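Stoswood Kitchen Notes

House rules for an arm on the counter

Posted 1/14/21 by Yolandi Mathebula

I love rules. I know that's a strange thing to be excited about, but give me a blank sheet and a machine that moves, and I'm happy for a whole afternoon! So when Charmaine Adams asked me to help write down how we run the robot arm in the Stoswood kitchen, I said yes before she had finished the sentence.

We already had rules, sort of. They lived in Charmaine's head, and on a piece of tape stuck to a cupboard door, and in an old Braltard handout that was written for a workshop floor and kept talking about forklifts. Great handout, by the way. I still read it for fun. But a kitchen has tea bags and spoons and a toaster, and the person standing next to the arm may be thinking about lunch.

Our new sheet is called the Cesley sheet (after the old house we drafted it in, long story) and it fits on one side of paper. I wanted to go through the parts I like best, because I think a lot of them would carry over to other small setups.

Start with the counter

The first part of the sheet is all about what happens before anyone touches the controls. My favorite line in it is "Leave it like a kitchen." Charmaine fought for that one. The arm is there to work among ordinary things, so the ordinary things stay: the tea, the chips, the big bamboo organizer with all its compartments, the canister with the square lid. If you strip the counter down to one block on a bare surface, you learn how the arm does on a bare surface and very little else.

But (and this is where I got to add my bit!) every item has to be there on purpose. Before a run, one person looks over the counter and says out loud what's on it. It feels silly the first time. By the third time you're catching things you would have sworn weren't there. Anything sharp goes in a drawer. Anything made of glass that could tip moves out of reach. Anything that heats up gets unplugged, unless heating something is the task that day, and then it gets a person of its own to watch it.

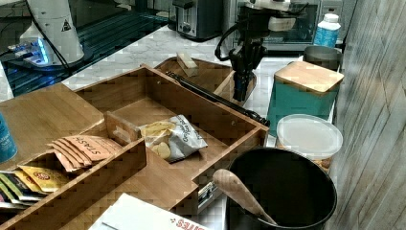
Can the arm run with one person in the room?

Only if that person is doing nothing else. The stop button has to be within reach of a hand that isn't holding a phone or a coffee, and if you need to turn your back, you pause the arm first.

That answer took us longer to agree on than the rest of the page put together. The Potgieter draft, which we borrowed a lot from, asks for two people at all times. I like the idea, and for anything new we do exactly that. For a task the arm has already done 20 times with the same settings, one careful person is fine by us. If your group wants to stay with two, please do! I won't argue.

Cables, speed, reach

Cables are the dull part and I will not apologize for spending a whole paragraph on them. An arm that bends takes its cables along. If a loop is too short it pulls, and if it's too long it goes wandering over the counter and finds the handle of a mug. So the sheet says to move each joint slowly to both ends of its range before the first run of the day, and to watch the cable the whole time. Watch the cable, please, and let the gripper do whatever it's doing. Clamps and ties get a tug with your fingers. A loose one gets fixed right then, even if everybody is waiting and sighing.

On speed we have 3 settings and the rule is that you always begin on the lowest. You go up one step at a time, and you say so before you do it. After any change to the layout you're back at the lowest again. Moving a cutting board counts as a change. Swapping the tray counts too. (Charmaine once asked me if a tea bag counts. We went back and forth on this for days and the sheet now says "if you'd notice it was gone, it counts.")

Reach was new to me. I had always pictured the edge of the arm's space as the place where the fingers end, and that leaves out whatever the fingers are holding. A gripper with a long spoon in it reaches a good bit further than a gripper with a sponge. So we work out the keep-clear line with the longest thing it might pick up, and that's the line people stand behind.

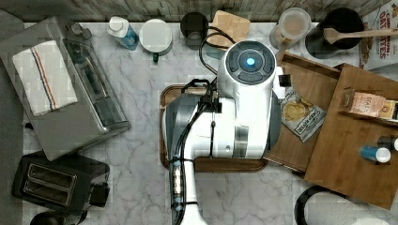
The arm at its spot on the counter, tray within reach.

Writing it down

I saved this for near the end since I know not everyone gets as worked up about logbooks as I do! Ours has a line per run: who was there, which setting, what was on the counter, what happened. That last column has one rule, and it's that you write what you saw. "Dropped the block" is good. "Gripper acting up again" is a mood. You can have the mood, just put it on the next line.

Every stop gets an entry too, even the ones that seem like nothing. Somebody got nervous and hit the button? Write it down, and thank them. I feel strongly about this one. The minute people get teased for pressing stop, they press it later than they should, and then your lovely page of rules is just paper.

We go over the log in June and change whatever needs changing. Rules can be crossed out as well as added, and I already have my eye on two of them that say the same thing in different words.

Food is the last item on the front. Whatever is out for the arm to handle is for the arm, and it doesn't go back in the pantry or into anybody's mouth, chips included. Snacks for people stay in the other room. I have been reminded of this rule more than once.
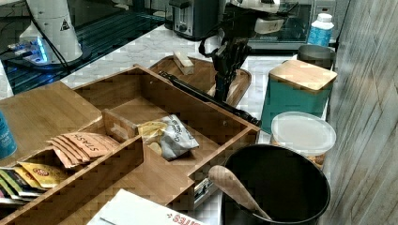

If you want to copy the sheet

Please do, and change it as much as you like. Cross out our kitchen and put in your bench or your garage. The only thing I'd ask is that you read it out loud with the people who'll be using it, one line at a time, and let them grumble. We lost a whole section on labels that way and the page is better for it. Charmaine is working on the back side now, which will cover cleaning the gripper between tasks, and I'll post that part once we've stopped arguing over which wipes to use.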